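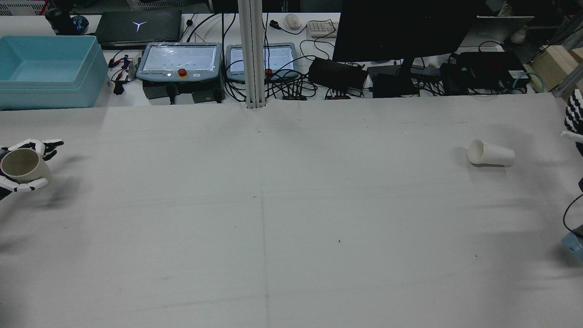
How to measure gravity with a pendulum in your kitchen

Physics has several grand questions it can't answer. How hard the Earth is pulling on your kitchen is a humbler matter, and you can settle it before lunch with string and a heavy nut.

What you need

String that doesn't stretch, a heavy nut, a ruler, a stopwatch, and a hook that won't come out of the ceiling. Mine came out of the ceiling.

Step 1. Hang the nut

Tie it on and let it settle. Measure from the pivot to the middle of the nut. Stop at the knot and your answer will come out low, and you will blame the universe.
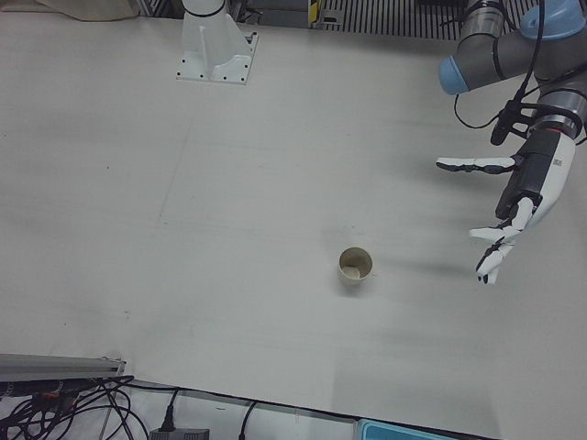 Step 2. Time the swings

Pull the nut a little to one side and let go – don't push. Time 16 full swings, there and back, then divide by 16. Timing one swing mostly measures your thumb.

Step 3. Do the sum

Multiply the length in meters by 39.48, then divide by the time for one swing, squared. You want something near 9.8. My friend Urmila Upadhyay once got 169, having entered her length in centimeters and then mistyped it, and she defended the figure through most of June.

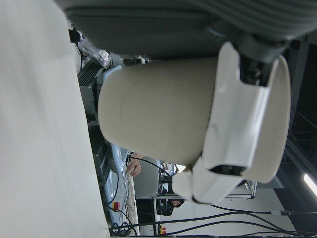 If you land within a few percent, stop there. More trials will help a bit, but 1000 of them won't fix a badly measured string. Change the length and try again if you like. The time per swing will change and gravity, with luck, will stay put.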